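Notebook, glaze bench
Jun 6, 2018

Continuing the crazing tests on the clear liner. Same base as the February batch, silica raised in steps, everything else held. Bodies are the Cindora white stoneware throughout. Viktória Boros mixed the dry materials and I sieved, 200 mesh, twice through.

Water content was checked by weighing a full cylinder before each dip. Line C came out heavy the first time and was thinned and reweighed. I should have done that before the first tile went in. Tile C1 is therefore thick and has been marked with an X on the back. Leave it out of the comparison.

Dip time 3 seconds, counted aloud, tongs on the foot only. Two of the tiles were dipped by hand and have a thumbprint near the edge that was touched up with a brush. The touch-up shows after firing as a slight ridge. It does not affect the test, but it looks bad and Pintér will ask.

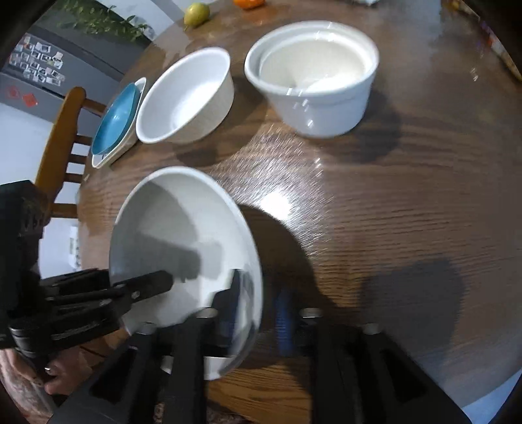

Firing was to the usual schedule in the small kiln. Witness cones on the top and middle shelves agreed. The bottom shelf cone was a little behind, as it has been since the element was changed. Door stayed shut until the pyrometer read under 70 C. On the last round somebody opened it much earlier and we could not tell glaze fit from cooling shock, so those results are struck from the table.

Results by line, read under the bench lamp with ink wiped on and off:

A (base, no added silica): crazed over the whole face, fine network, ink takes everywhere.
B: crazed, wider spacing. Lines run mostly parallel to the long edge.
C: C1 excluded. The others show a few long lines starting at the rim and stopping short of the middle.
D: clean at unloading. Clean the next morning.
E: clean, but the surface is going slightly dull and there are pinholes where the glaze pooled. Past the useful range for this temperature, I think.

D is the candidate. Clean after one night proves very little. Delayed crazing on this body has shown up as late as 17 days out of the kiln, so the D tiles stay on the windowsill shelf and get inked again weekly. Please do not wash them. The ink is part of the record.

Stress test on D still to do: oven, then ice water, repeat with the oven set higher each time until something gives. I want to run it on pots as well as flat tiles. A curved wall with glaze on both faces behaves differently from a tile glazed on one, and the tile results have flattered us before. The Tiltbridge liner passed every tile test and then crazed inside the mugs.

Open question on the silica. The Flelance bag ran out between C and D and a new bag was opened. Label says the same grade. Viktória rubbed both between her fingers and thought the new one finer. If she is right, part of the improvement at D is better melting of the silica and has little to do with the amount. The only way to settle it is to remix C from the new bag and fire it next to a fresh D.

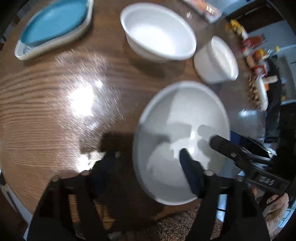 Page last changed by V. Boros, 16:42

Added after talking it over at the bench: we will remix both B and C from the new bag. B costs almost nothing to add and gives a second point if C comes out ambiguous. New tiles to be numbered from C11 and B11 so they cannot be confused with the present ones.

Also considered swapping part of the soda feldspar for a lithium source to bring the expansion down. Parked for now. It changes the melt as well as the fit and we would be moving two things at once. The calculated expansion figures favor it, but the calculated figures also said line C would fit.

To do
Remix B and C, new silica, sieve as before.
Weigh the cylinder BEFORE the first dip.
Throw or cast small cups for the thermal test, walls as even as we can get them.
Ask Pintér whether the bottom shelf can be left out of the next firing.
Order iron-free ink, the current bottle stains the bare foot and will not come off.
Re-ink D tiles, note any line longer than a fingernail, with tile number and edge.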